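Building Services Notes: Task Lighting and the Evening Load at Hagedorn

The lighting circuits on the second floor of the Hagedorn building were separately metered through May. The results are short enough to give here, and they affect how the Cullmont refit will be specified.

The floor has two kinds of light. The ceiling fittings are switched in banks from the corridor panel, so one person staying late brings on a whole bank. Desk lamps run from the wall outlets and were previously counted as general load. For the trial, outlets on the north side were moved to their own meter, and the ceiling banks were set to switch off at 20 minutes after the last movement in the zone.

Overnight lighting load fell by 23 percent against the previous month. Most of the drop falls between the end of office hours and the cleaning round. Desk lamp consumption went up over the same period, by a small amount that does not change the result. No correction has been made for longer daylight, and the figure should be read with that in mind. 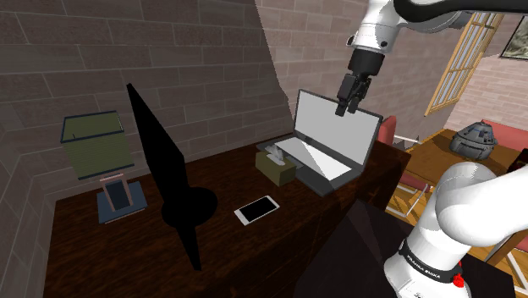 Desk lamp with green shade, brick walls behind.

Two problems were logged. The first is sensor coverage. The detector in the east corner is mounted behind a duct and misses a seated person, so the bank above drops out while the desk is in use. It will be moved to the column face. The second is the time delay itself. At 20 minutes there were no complaints outside the east corner. At 5 minutes, tried briefly in the copy room, there were 11, and the setting was put back.

Surface finish also matters more than the original specification allowed for. Dark desktops and unpainted masonry return little light to the room, and a layout calculated with standard reflectance values will read low when measured. The Gastine annex was designed on those standard values and has been short of light at desk height from the start. For Cullmont, reflectances will be measured on site before the fitting schedule is issued.

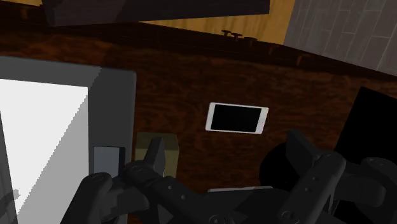

Wondimu Teshome

Gloss is a separate matter from reflectance. A polished dark top has a low overall reflectance but can still show a bright image of the fitting above it, and the reader moves the paper or turns the lamp to avoid it. Where existing furniture is kept, fittings should be placed to the side of the desk line — never directly over or in front of the sitter. Matte desk pads are an acceptable fix where the ceiling grid cannot be changed.

The meter at Hagedorn stays in place through the winter so that the dark months can be compared. Destelmont will be metered next, on the ground floor only, as the upper floors share a riser with the elevator supply and cannot be separated without a shutdown.

Comments on the Cullmont lighting specification are due by 4th June. Please quote the room number and the panel reference — drawings marked up without either will be sent back.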